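Lagman Student Robotics: Call for Team Members, Sorting Project

Lagman Student Robotics is taking new members for the spring term. We are a student-run project at the Jummont campus, open to anyone enrolled at least half time, in any major. You do not need to have taken a robotics course. You do need to be comfortable writing short programs in Python, or willing to get there in your first month with help from the rest of the group.

The project this term is called Presomum. The task is to have a two-armed robot pick small items off a conveyor line and put them where they belong, without tipping over the ones it is not supposed to touch. All work up to the spring demo is done in simulation. Teams run their code on the lab machines in Room 200 or on their own laptops if the graphics card can handle it. 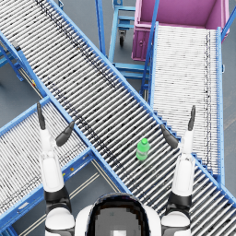 Presomum simulation, conveyor task with the green bottle.

What we are looking for:

Arm control (2 openings). You will work on reaching, grasping and releasing with both arms. Most of the time goes into grasps that fail and figuring out which part of the motion caused it. Some linear algebra helps.

Perception. You will write and test the code that finds an item and estimates its position. Upright containers are the first case. Items lying on their side come later in the term.

World building. You will edit conveyors, bins and items in the simulator, and keep the friction and weight settings sensible. Good for people coming from game design or mechanical engineering.

Test runs and records. Every code change is run 77 times from different starting positions before it is merged. We need someone to set up the runs, log the results and write a short report for the weekly meeting. No programming background is required for this one, but you should be careful with spreadsheets.

Time commitment is one evening meeting a week, 6:30 p.m. to 8:30 p.m., plus three to four hours on your own. The positions are unpaid. Students in the engineering program can register the work for one credit; ask before the add deadline. Drustel, our sponsor, has given the project $600 this term for parts and software, and demo travel is paid separately by the department.

To apply, send a half page saying which area you want and what you have worked on before. Class projects are fine. If you have code to show, include it, even if it is unfinished. We do not need a resume or a transcript.

Applications are read as they come in through the end of January. Expect a short conversation with Natanael Portela (arms and perception) or Arlindo Conceição (world building and test runs). Drop off a printed copy in Room 200 or use the form on the project page.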